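Subject: Re: [lillbridge-readers] Long series: do we finish them or not?
Date: Tuesday, August 23, 2022

Hello all,

Sorry for the slow answer, I've been away and only just caught up with the digest. Replying to this bit:

> I gave up on the Jakavine books at number four and I don't feel bad
> about it. Life's too short. My question for the list is whether anyone
> really enjoys a series past the third volume, or whether we all just
> keep going because they look nice on the shelf together. Also, does
> anybody still want to do a group read in February? If so, can it please
> be something under 300 pages?

Well, I'm going to stick up for Jakavine! I read all 10 of them, mostly on the bus, and I'll admit that four is a slog (the whole business with the salt tax, and that endless wedding). But five is the best of the lot. It goes back to the sister, who I'd completely forgotten about, and there's a chapter set in the lighthouse that I read twice in a row because I liked it so much. If you've still got your copies, skip the last third of four and go straight on. You'll miss one death and they talk about it constantly afterwards anyway.

Where I do agree with you is Clevilura. I wanted to love it, everybody on here loved it, and I got as far as the second map and put it down. Too many cousins. I may try the audio version, has anyone heard it?
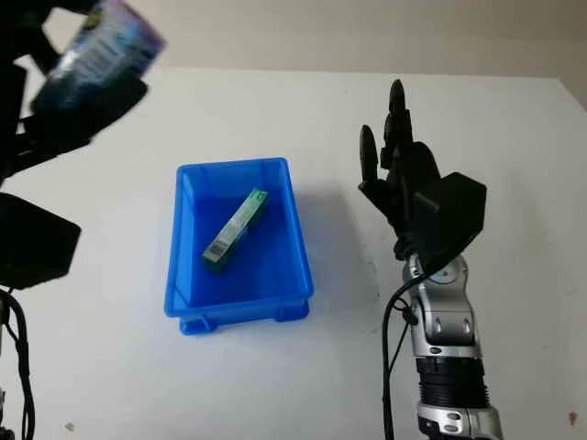
Blue bin, white table

As for the shelf question, guilty. I bought the third Abbasi in hardback purely to match the first two and it's still got the receipt in it. I'm not sorry. They're lovely things, with the green endpapers, and I'm fairly sure I'll get to it this winter. (I said that last winter.) My to-read list has 28 books on it at the moment and that's after a proper clear-out, so I'm in no position to lecture anybody.

February: yes please, count me in, and I'm happy with the page limit. Could we do a standalone for once? I'd vote for the early Abbasi novella, the one with the ferry, before the trilogy started. It's short, it's funny, and you don't need to know anything about the family. My only worry is whether there are enough copies about. I think the first printing was only 2000 and the library has just the one, which seems to live permanently on somebody's bedside table. If we settle on it soon there's time to hunt round the second-hand shops.

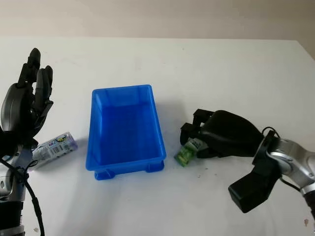

Same table, with the blue tray

Oh, and to whoever asked about rereading: I do it all the time, usually when I've got a cold. I never reread the endings though. I stop a couple of chapters short and start something else.

If you do pick up Jakavine five, tell me what you make of the lighthouse.

Happy reading,
(the one who always votes for Abbasi)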